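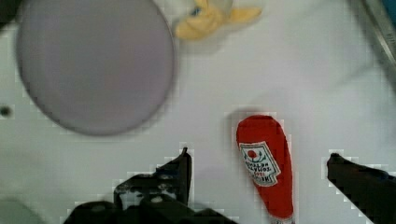 3 min read

Supper at Six

When I moved to Kirkero I believed that the hard part would be the language. I had studied it for many years and I was still afraid of the telephone. But the telephone became easy after one winter, and the thing which stayed difficult was supper.

In my parents' house we ate at nine, sometimes later. My mother began to cook when it was already dark, and people came into the kitchen and went out again, and at some moment the food was ready and everybody was sitting. In Kirkero people eat at six. At the beginning I thought this was only my neighbors. Then I was invited to a colleague's home for "the evening" and I arrived at half past eight with a cake, and they had washed the dishes already. They were very kind and made me an omelet. I can still feel how red my ears were.

For a long time I kept my own hour. I came home from work, I had tea and some bread, and at nine I cooked a proper meal for myself and ate it with the radio. It was pleasant enough, but I slept badly, and I was always a little outside. If somebody called me at seven to take a walk by the river, I had not eaten yet. If I went anyway, I was hungry and bad company.

So in January I decided to try six o'clock for the rest of the winter. My bus from the office takes 11 minutes and I am home at twenty past five, so on paper there is enough time. In real life it was too short for nearly everything I knew how to cook. My mother's stuffed peppers need two hours. The chickpeas need to be remembered the night before, and I am not a person who remembers chickpeas.

I wrote about this here and asked for advice, and I received more answers than I usually do. 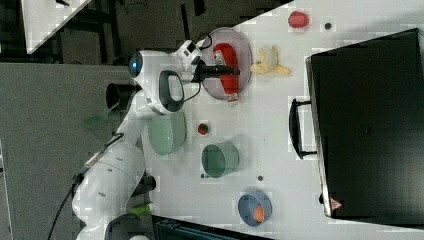
Dalal Dabbas wrote that I was trying to bring the nine o'clock meal to six, and that I should let it stay at nine, on the days when I am free, and eat something smaller on the others. In her family the early meal is soup and whatever was left from yesterday, and no one calls it cooking. She also asked why I did not eat the big meal at noon, as her grandmother did all her life.

I thought about this answer for several days. The noon idea is not possible for me, our office has one microwave and a long line in front of it. But the soup was a good idea. I make now a large pot when I have a free afternoon, with red lentils, carrot, an onion and a lot of cumin. I buy the lentils at Medina, the small shop behind the post office, because there they sell them by weight and the owner lets me take 100 grams if I want only 100 grams. With the soup I have bread, some white cheese and fruit. It takes me less time than to find the right program on the radio.

The peppers have moved to my free evenings. I start them late, as my mother did, and I eat them at nine with the window a little open. They taste better to me than when I made them tired from work.
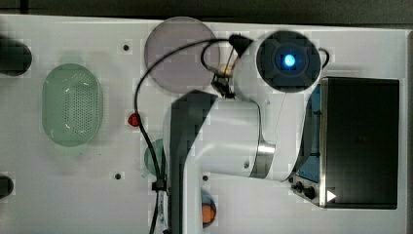
White table, mauve plate.

What I did not expect is how long the evening is when you have eaten at six. The first weeks I did not know what to do with it. I cleaned the oven. I wrote letters to two aunts who were quite alarmed to receive them. After that I began to go on the river walk, which starts at seven from the bridge, and I have now people there whose dogs I know by name, though I am less sure about the names of the people.

My mother is still not convinced. When I call her at eight she asks what I am going to eat, and I say that I ate already, and there is a silence. Then she asks what I am going to eat later.

If somebody has a recipe for chickpeas from a can which does not taste of the can, please write it in the comments. I have tried with lemon and with garlic, and next I will try to roast them first.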